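Porkitz Sets Terms for 2023 Folding Equipment Budget, Holds Off on Robot Purchase

Zillulthorpe, 2022-08-17 – Porkitz, which washes, folds and delivers household laundry, said today that it will not buy folding robots in the coming budget year. The company will pay for a limited trial instead, and it has published the terms a supplier will have to meet before any larger order is discussed.

The decision follows a review that started in May. Equipment planner Pavithra Kamath and her group met with suppliers, watched demonstrations and read a good many brochures. They came away with a short list of two and a long list of questions.

"Every demo we went to used the same square towel," said Kamath. "It was a clean towel, it was one color, and it started out flat. I have worked in laundry a long time and I would like to meet the customer who sends us that bag."

Porkitz handles about 800 household orders in a normal week. Most of them are mixed, with shirts, scarves, bedding and children's clothes in the same bag, and the folding is done by hand. The company says hand folding is its largest single labor cost after driving, so the interest in machines is real. So is the worry about paying for one that sits under a cover.

"I am not against robots," said Murali Poojary, who runs the folding floor. "I am against a line in my budget that says we saved the hours before we saved the hours. We have been through this with the bagging machine. It was going to pay for itself. We are still waiting for it to do that."

What the company will pay for

The trial budget covers the lease of one folding cell from either Varghese or Nokier, the two suppliers still under review. It also covers floor changes, staff training and a spare set of gripper fingers. Porkitz asked both suppliers to quote for the spare parts separately. One of the first quotes left them out, and the company declined to say whose it was.

The cell will have 19 weeks on the folding floor. During that time it has to work through 1000 customer orders, picked in the order they arrive and with nothing pulled out for being awkward. An item that a person has to refold counts as folded by the person. Time spent untangling, restarting or waiting for a technician counts as machine time.

Suppliers will not be allowed to choose the garments. They may send an engineer to watch, but the engineer may not touch the laundry.

Porkitz will also keep paying for hand-held gripper work at its training room, where folding and stacking are done with a gripper on ordinary clothes and on soft surfaces like bedding. Birger Nygård, who keeps the equipment accounts, said this is the cheapest item on the sheet and the one he has had the fewest arguments about.

"A gripper in somebody's hand costs very little next to a full cell," said Nygård. "If the fingers can't get hold of a stack of thin cloth when a person is steering them, I don't see why I should sign for an arm to try it."
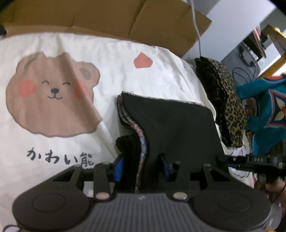
Porkitz | Equipment Planning Department | Folding and Handling Group

The group's working notes list dark fabrics, stacks of several layers and busy prints among the loads it wants included in the trial. A folded black stack on a white duvet with a cartoon bear on it, with a leopard-print piece lying next to it, is closer to the daily work than anything the group was shown in a demonstration hall. Both suppliers have been asked to say in writing which fabrics their price assumes.

No jobs are being cut from the budget on the strength of the trial. Giorgia Donati, who speaks for the folding staff in planning talks, said that was the first thing she asked for.

"They wanted to pencil in fewer shifts for next year," said Donati. "I asked them which machine was going to cover those shifts, and it was one we hadn't leased yet. So the shifts went back in."

Managing director Gopinath Iyer said he expects to be asked why the company is moving slowly. "Our competitors can buy what they like," he said. "If it works for them, the price will probably come down and we'll get it cheaper. I can live with that."

Suppliers other than the two on the list may still send written quotes, which will be kept on file for the next budget. Quotes must show the lease price, the service price and the cost of replacement fingers on separate lines. Video will not be accepted in place of a visit.

Press questions should go to the Porkitz office in Zillulthorpe, marked for the Equipment Planning Department.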